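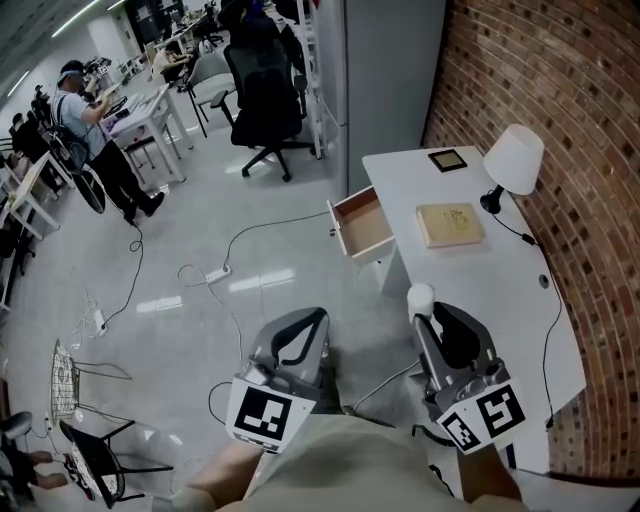 4.3 Fitting and adjusting the drawer runners

This section applies to the Kullimer desk range, including the Zadar and Morais models. Read all the steps before starting work. Allow 16 minutes for each drawer.

1. Empty the drawer and pull it out as far as the stops.

2. Press both release levers together and lift the drawer clear of the runners. Place it upside down on a soft cloth.

3. Wipe the runners with a dry cloth. Do not use oil or spray polish.

4. Check that each runner is held by all its screws. Tighten any loose screw by hand.

Caution: Do not use a powered screwdriver. The screw holes may be damaged and the runner will no longer hold.

5. Offer the drawer up to the runners and push it in slowly until both levers click.

6. If the drawer front sits higher on one side, turn the adjusting wheel on that side by a quarter turn and check again. Repeat as required.

Note: Where the desk stands against an uneven wall, level the feet before adjusting any drawer. A desk that is out of level will cause the drawers to drift open.

Caution: The load in any one drawer must not exceed 121 newtons, spread evenly. Open only one drawer at a time.

Replacement runners are supplied in pairs under part number 3260. Orders should be sent to the Skurnbridge parts office, marked for the attention of Omolara Babalola. The office is closed on Saturday. Please state the model name and whether the left or right drawer unit is affected.

4.4 Fitting the lock

The lock is supplied separately.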